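Ok so I promised a rice thread when we moved into the Lopes Street place and then I forgot. Doing it now, while I have a fresh bag and no plans.

Backstory, quickly: I grew up in a house where rice came out of a cooker and went into me, and at no point did I have to think about it. Then I moved out, owned one saucepan, and made glue for 3 years.

Glue or gravel. Sometimes both in the same pot, which I still can't explain.

What fixed it was my friend Mi-kyung Kwon standing in my kitchen asking "did you wash it?" and me saying "wash what?" The silence after that was long.

So! Washing. You need a bowl that is bigger than you think. I used to do this in the pot and half the rice went down the drain with the water every single time.

I like stainless steel for this. It's light, it doesn't hold on to last night's garlic, and you can tip it with one hand while the other one guards the rim.

Dry rice goes in first. I weigh it now (I know, I know) — 200 grams is dinner for two with a bit left over for lunch. If you don't have a scale, use the same mug every time and you'll be fine.

Tilt the bowl a little before you add any water and let the grains slide to one side. You can spot a little stone or a husk much faster against bare metal than when it's all spread flat.

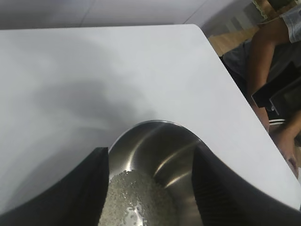
Then cold water down the bare side, so it comes up under the rice and doesn't blast it everywhere. Swish with your fingers, like you're looking for an earring. No scrubbing, you'll break the grains.

First water is going to be cloudy and kind of gross. Dump it fast. The second one is better. I stop when I can more or less see the bottom of the bowl, and that's usually the fourth for me.

Please don't chase totally clear water. I did that for a whole month in April and my rice was no better and my hands were freezing.

The pouring-off part: a strainer is easiest. If yours is in the dishwasher (mine lives there), cup your palm at the low edge and pour slow. You'll lose a few grains. Let them go.

Work on a clear table if you've got one! I used to wedge the bowl between the toaster and the mail and then wonder why there was rice in the toaster.

Also a light-colored table is a terrible place to spill white rice. You think you got it all, then you put your elbow down.

Soaking: I give it 20 minutes if I remember, zero if I don't. Irén Gál is going to show up in the replies and say zero is a crime. Hi Irén.

Storage, because two people asked last time. Mine goes into a jar with a lid the day I open the bag. Folding the bag over and putting a clip on it is how I ended up with moths in the Keddale apartment, and I'm not going back to that.

Scoop stays in the jar. Dry hands only.

Water amounts I'm leaving out of this one on purpose. It depends on your rice and your pot and every time I post a number I get 77 messages telling me it's wrong.

Ok, one number: for the long grain I buy, in my pot with the heavy lid, it's a mug and a half of water to one mug of rice. Lid on, low heat, hands off, then ten minutes resting with the burner off. Your pot may have other ideas.

Andor asked if you can wash it the night before. I've done it, drained it really well and kept it covered in the fridge, and dinner was fine. I wouldn't leave it out on the counter.

Fried rice is getting its own thread once I stop burning the egg. If you have a good egg method, put it below — I've got leftovers for tomorrow and I'll try the first one that doesn't need a wok.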